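KITCHEN NEWS FROM ISSTEAD

Quick one this month, the counter is done!! Well, done enough. The old one came out on a Saturday and the new white top went in the same afternoon, and we were making tea by 6. Total came to $3785 including the sink, which is under what we set aside. The Havari shelving fund gets the leftover $1239.

Things to know before you cook:

Double sink now. Wash in the big side, rinse in the small side. Please don't leave pans soaking overnight in either one, the Sunday breakfast crew needs them both clear.

No hot pots straight on the new top. Trivets are in the drawer where the foil used to be. Foil has moved to the pantry, second shelf, next to teh rice. 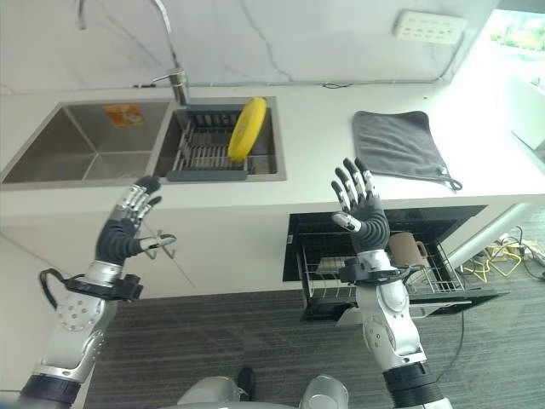

Towels. We are always short of towels. If you take one home to wash, bring it back, or bring back a different one, we're not fussy. Gostach Street has a bag of spares if anyone is driving past and can pick them up.

Wipe down with plain dish soap and a soft cloth. No scouring powder, no bleach sprays. Spoke to the shop at Wike and they were pretty firm on that. Lemon juice too, wipe it up right away.

Still to do: the dripping tap in the hall bathroom, new liner for the cutlery drawer, and a proper home for the big stock pot, which is currently living on top of the freezer. A replacement lid for it is $89 so we're looking for a used one. If you have a spare at home that might fit, leave it by the pantry door with a note on it. Next potluck is in November, sign-up sheet is on the frige.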